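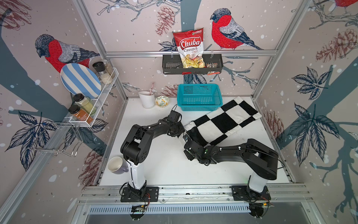

September 12, 2025

Workshop notes, test roof at Wandell. Written partly for me and partly for whoever takes over the flashing samples next.

Today I opened the test roof again after the summer. It is the small one behind the workshop, with the three panels: concrete tile on the left, standing seam metal in the middle, and the bitumen shingle on the right. The purpose is still to find why the Grurkau job leaks at the chimney, although the customer had it sealed two times already.

I started with the tile panel. I lifted five tiles on the upper side of the dummy chimney and looked at the underlay. It was stained in one line, from the corner of the back tray down to the second batten. The stain has the same shape as the one we found at Grurkau, so I think the dummy is a fair copy of the problem. I put the stain on the drawing with pencil. Please do not erase it, I did not make a second drawing.

Water test, tile panel:

- Hose on low, held at the ridge, 10 minutes. No water under the tray.
- Hose on low, held at the side of the chimney, 10 minutes. No water.
- Hose on full, with the back tray blocked by wet leaves. Water came over the upstand after 3 minutes and followed the old stain exactly.

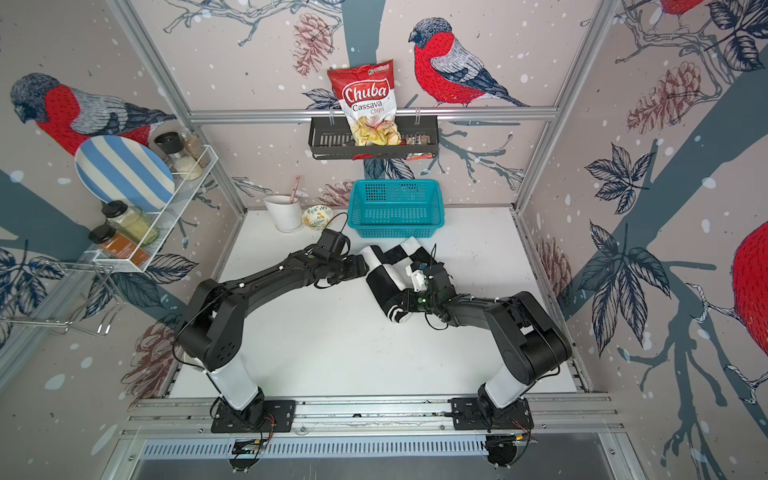

So the tray is not broken, it is too low. When the leaves collect behind the chimney the water has to stand somewhere, and our upstand is lower than the level where it stands. The sealant which was put at Grurkau is on the front apron, and the front apron was never the problem. I feel a little bad about this, as I was the one who wrote "check apron" on the first visit sheet.

What I want to try now is the higher back tray from Dredico. We have one piece in the store, the gray one, with a small dent in one corner. The dent is above the water line and it should not matter for the test. I dry-fitted it before lunch. It sits well on the left side, but on the right side the fold touches the batten, and the tile above it rocks when you press it with the hand. I will cut the batten back and screw a short support piece under it.

Order of work for the new tray:

1. Take out the old tray and keep it. Write "old, low" on the back with the marker.
2. Cut the batten on the right side. Use the hand saw, the circular saw throws chips under the underlay and then you search for them the whole afternoon. 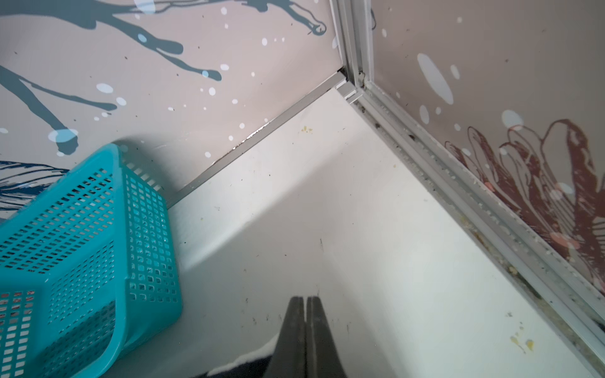
3. Fit the support piece and check that the tile above does not rock.
4. Lap the underlay over the top edge of the tray. On the old one it was tucked behind, which is wrong.
5. Repeat the test with the leaves, hose on full.

Steps 1 to 3 are done. For step 4 I did not have enough underlay in one piece, and I do not want to join two pieces exactly in this place. A new roll is on the list for Negi, together with the clips for the metal panel.
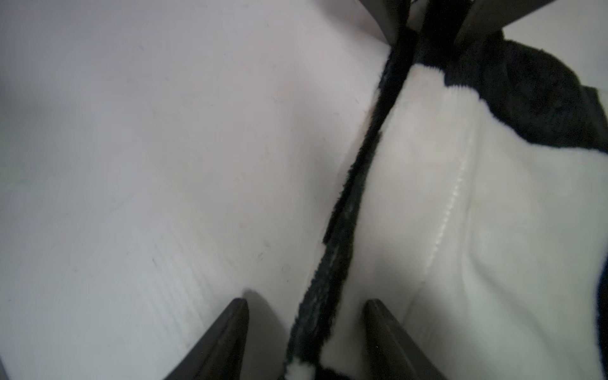 About the metal panel I have less to say. The seams are tight and I found no movement at the fixed points. Two of the sliding clips make a noise when the sun comes on the panel, a sort of click, and I could not decide if it is the clip or the sheet rubbing on the timber. I put a strip of felt under one clip and left the other as it was, to compare them on a warm day.

The shingle panel I did not touch. It has some moss on the lower edge and somebody has stood a ladder against the gutter, so the gutter bracket is bent a bit. The bracket can be bent back by hand. Please use the stand-off for the ladder, it hangs behind the door.

Still open:

- Underlay roll, then step 4 and step 5.
- Measure the upstand at Grurkau again. My number on the visit sheet is hard to read, it can be a 3 or an 8.
- Ask Dredico if the higher tray is also made with a wider fold on the left, for chimneys which stand close to the verge.
- Put the five tiles back. For now they are stacked on the scaffold board, on the side away from the wind, with the tarp tied over the opening.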